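Keeping the lights on at Daltley

Xiuying Lu on power cuts, cold kitchens and thirteen years of answering the phone at night
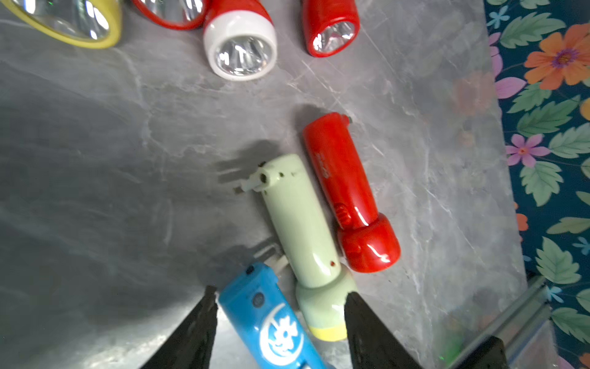 What should a household do first when the power goes off?

Look out of the window and see whether the street lights and the neighbours' lights are off as well. If they are, report the cut to the network operator on 105; if they are still on, the fault is probably in your own home, and the next place to look is the fuse box.

Xiuying Lu has given that advice more times than she can remember. She spent thirteen years on the night desk of a fault line before moving to Daltley, where she now runs evening sessions on household emergencies in a room above the library. The sessions last 60 minutes and are free. The next run starts in September.

"People ring up and the first thing they say is that everything has gone," she says. "So you ask them if everything has gone next door, and they don't know. They haven't looked. It's a natural thing, you're standing in the dark and you're thinking about your own dark."

When the trouble is inside the house, she tells people to open the fuse box and find the switch that is facing the other way from the rest. Often it is a kettle or a toaster that has caused it. She suggests unplugging whatever was last turned on, resetting the switch and waiting a minute. If it trips again with everything unplugged, it is a job for an electrician.

"I don't teach wiring," she says. "I had a man come who wanted to know how to change a socket and I said, you're in the wrong room, love."

Most of her first session is about food. A fridge that stays shut will usually keep its contents cold for about four hours, she says, and a full freezer for longer, up to two days if the door is left alone. What spoils it is people checking.

"They open it to see if it's still cold. Well, it was."

She lived through a long cut herself in her second winter in the town, when a line came down beyond the Jiang garden centre and the east side was off from teatime until the following afternoon. She had a gas hob, which she lit with matches, and she cooked for two neighbours who were all-electric. They had noodles, then eggs, then the last of a fruit cake. She remembers the quiet more than the cold.

"You don't know how much your house hums," she says.

The list she hands out has changed over the years. It used to begin with candles and now it doesn't mention them. She went off them after a call on the fault line from a woman whose curtain had caught. Nobody was hurt, but Lu stayed on the phone with her until the fire engine arrived. The list now starts with a torch for each person in the house, kept in the same place all year, with spare batteries of the right size next to it.

"Right size is the bit they miss. They've got a drawer full of batteries and none of them fit."

After the torches come a battery or wind-up radio, a charged power bank, bottled water, tins that can be eaten cold and a tin opener that doesn't plug in. She also asks people to write down on paper any telephone number they would need if their mobile went flat. At one session she asked the room who could recite their daughter's or son's number. Very few could, and she counts herself among those who couldn't.

Her second session is for people who depend on electricity for their health, or who look after somebody who does. Network operators keep a priority services register, which is free to join and open to older people, families with young children and anyone with medical equipment at home, among others. Lu thinks too many people rule themselves out.

"They say, oh, that's for people worse off than me. I say, have you got a stairlift? Have you got medicine in the fridge? Then it's for you."

Rasmus Mets joined after coming to the second session last year. His father lives with him and uses an electric bed. Mets says he had assumed that somebody, the surgery perhaps, would have put the family on a list already.

"It took one phone call," he says. "I was annoyed with myself for not having done it when he moved in."

Lu would like the sessions to reach the villages, where cuts tend to be longer and where the bus stops early. Dennis Mfaume, who manages the library building, has offered her a Saturday slot so that people can come in by daylight. She has said yes to it, though it means giving up her choir.

She is less keen on putting the talks online. She tried it once and found she was speaking to her own face. In the room, people interrupt, argue about tinned fish and tell each other which shop has batteries. Two women who met there live on the same road and have agreed to knock on each other's doors whenever the lights go.

"That's worth more than my list," Lu says. "I can't print that on the sheet, though I have thought about it."

At home she keeps her own things on a low shelf by the back door, behind the shoes. She checks them when the clocks change, spring and autumn, and writes the month on a strip of tape. The radio is an old one that belonged to her mother and gets one station well.

"It's all farming and hymns in the morning," she says. "I've got quite fond of it."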